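June 8, 2026
By Wanpen Meesuk

4. Setting the fruit bowl

1. Spread the cloth and smooth any ridges where the bowl will stand.
2. Place the glass bowl on the cloth. Keep large citrus beside it until step 4.

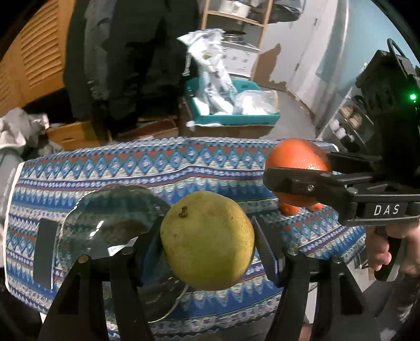

3. Check the rim for chips with a dry cloth.
4. Load one fruit at a time, heaviest first. Do not exceed 2 kg.

CAUTION: Do not drop fruit against the rim.

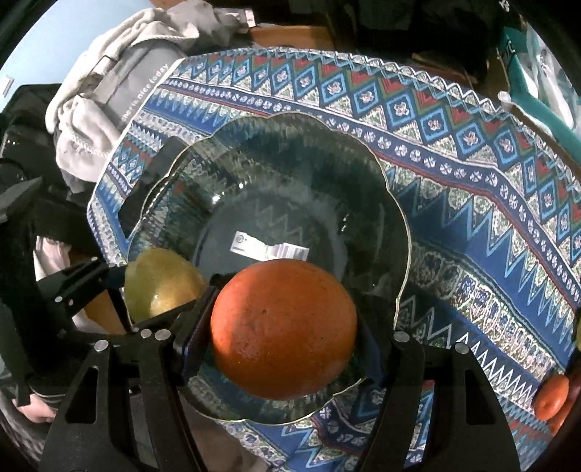

Fig. 4. Orange and lemon at the glass bowl. Price sticker still inside.

NOTE: Remove stickers before washing.

Comments (2)

Brynhildur Riis: Does the limit include the bowl?
Wanpen Meesuk: No, fruit only.

Related
Dunleavy cloth care
Ravunard glass: washing
Esturar table layouts, sheet 58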